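Last updated: June

Plumine is looking for a part-time workshop host

Plumine is a small flower studio on the second floor of the old Pekberg building in Vimstead, and for the past few years we have been teaching people to arrange artificial flowers in our big back room. What started as a winter evening class for a handful of neighbors has grown into a proper little program, and we would dearly love some help with it. Our newsletter goes out to 3,163 people now (hello to all of you, if you're reading!), and the spring classes filled up before we had even put the posters in the window.

So we are hiring a host. You would greet people as they come up the stairs, get them settled with an apron and a cup of something, lay out the stems and trays, and then help whoever is teaching that evening. Some guests arrive with a very clear idea of the centerpiece they want for a daughter's wedding, and some have never held a pair of wire cutters in their lives, and we want both kinds to go home happy. 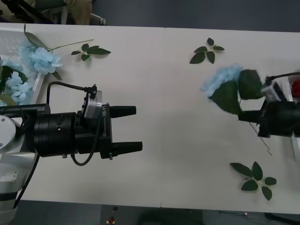
Most classes run from 6 p.m. to 8:30 p.m., and we'd ask you to be with us by 5:15. You would work two or three evenings a week, with an extra afternoon now and then when a company or a bridal party books the room. Pay is $469 a week for three evenings, prep time included, and a little less in the weeks when we only run two. You also get a studio discount and a key to the stockroom – a dangerous combination, as Liên La will tell you. She was our first host and now does all of our buying.

You don't need any training in floristry. Liên came to us from a shoe store and had never made so much as a corsage. What we do need is somebody who likes people, who can stay cheerful while looking for a lost pair of scissors, and who doesn't mind sweeping. You should be able to carry a full box of vases up one flight of stairs, because the elevator is slow and goes on strike whenever it rains. A second language would be lovely but isn't required.
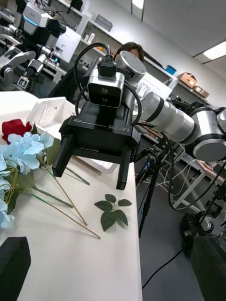

A good part of the job happens before and after class. Stems have to be sorted by color and length, leaves pushed back on, bent wires straightened, and anything too tired for a paying guest goes into the practice bin. We keep 600 stems ready for classes at any one time, and they do have a way of wandering. If you are the sort of person who finds it soothing to put a drawer in order, you will be very content here. 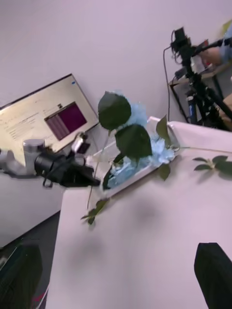 Pale blue hydrangeas with dark green leaves, in a white tray.

To apply, please write to Catherine Semple and tell her a bit about yourself, which evenings you are free, and the nicest class of any kind you ever took. A resume is welcome but a friendly letter will do just as well. We'll invite a few people to sit in on an evening class, paid of course, and go from there. Parking is behind the Onuoha bakery next door, and they are very kind about it as long as you leave the loading bay clear.

Contact: Catherine Semple, Plumine, Pekberg building, Vimstead | © Plumine | Back to top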